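Treadmill log, session 165 ~ 9 miles
Started 5:40 a.m., incline 1 percent, fan on low. 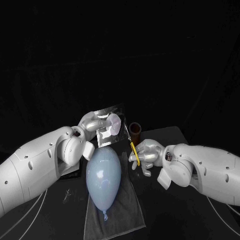
Light blue balloon on a folded gray towel.

Movie for this one was Vavora, the second half. I stopped the first half at the ferry crossing on session 164 and picked it up at the same point. Subtitles on, left earbud only, because the right one drops out above 6 mph.

Splits were even through mile 5. Mile 6 ran 14 seconds slow. The plot moves to a courtroom there and the dialogue is dense, so I think I shortened my stride to read. I will note it if it happens again with another subtitled film.

The movie itself: 80 minutes would have covered it. The sound mix is good, the score is mostly cello, and the brother's story is dropped after the trial. Gwawr Mostyn rated it higher than I did on the Zekstead board. Wálter Huamán quit at the ferry.

Belt odometer reads 3,761 miles. Lubed the deck afterward and moved the rear left roller bolt a quarter turn, as the belt was drifting toward that side. Left calf tight from mile 7 on, no pain on the stairs.

Next up is Alvarado, if the library in Irnbridge has the disc back. Otherwise a rerun. Plan is 6 miles, flat.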